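Filed under: Workplace Practice / Robot Data Collection

Desk rules for hand-held gripper work

Grunier records people doing ordinary desk and shelf tasks with hand-held grippers, and the recordings go to the teams who train the arms. The rules on this page came out of a review in July, when Nilmini Bhuiyan went through 4,000 recorded episodes and set aside 170 that could not be used. Most of those had been lost to small things: a covered marker, a cable pulled tight, a start position that wandered over the course of a shift.

Sotiris Panagiotou wrote the first draft of the desk rules and the operators corrected it. The version in force has 23 points. The ones that matter most at the desk are set out below, and the full sheet is kept in the binder at each station.

Before a session

The operator checks both grippers by opening and closing them fully, five times each. If a finger pad sticks or has started to peel, the gripper goes back to the shelf with a tag on it. Nobody repairs a pad at the desk. Indicator lights are checked before the first episode and again after any break.

Marker cubes are wiped with a dry cloth only. Alcohol wipes lift the print at the corners, and a cube with a worn corner tracks badly long before it looks bad to the eye. Spare cubes are kept by the Koller cabinet, sorted left and right. Do not swap a cube between grippers to finish a session – the calibration belongs to the pair.

During a session

Hands stay on the grips from the start tone to the end tone. If an object falls on the floor, leave it there, end the episode and mark it as dropped. Picking it up by hand in the middle of a recording makes the whole episode useless.

An operator records for 50 minutes at most and then takes ten away from the desk. Wrists tire before people notice, and the motion gets jerky. Anyone who feels pain stops at once, and the unfinished set is passed to the next person with no note against the first.

Personal data is covered by point 11. Screens that could show names, mail or messages are switched off or turned away, and phones go face down or into a drawer. Badges come off. Bystanders who walk through are asked whether they mind being recorded, and the episode is deleted if they do.

After a session

Grippers go back on charge, the episode log is closed, and anything odd is written down in plain words. "Left one felt loose after lunch" is a good note. "Hardware issue" is not.

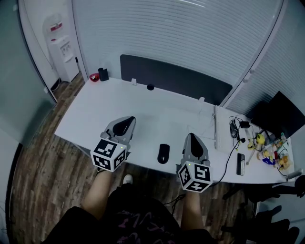 Start position is the rule that new operators ask about most. An episode begins with both grippers at rest on the near edge of the desk, a hand on each, finger pads pointing toward the far side, and the marker cubes clear of sleeves. The space between them may hold an everyday item such as the black mouse, as long as neither gripper is touching it. Cables are the other thing to look at before the tone. A long one that curves down toward the right gripper and over the edge of the desk should be moved back or taped – Panagiotou wants this done even for a short set. Keyboards, snacks and small toys can stay where they are, because the arms will have to work on desks that have not been cleared. Questions about the rules go to Bhuiyan.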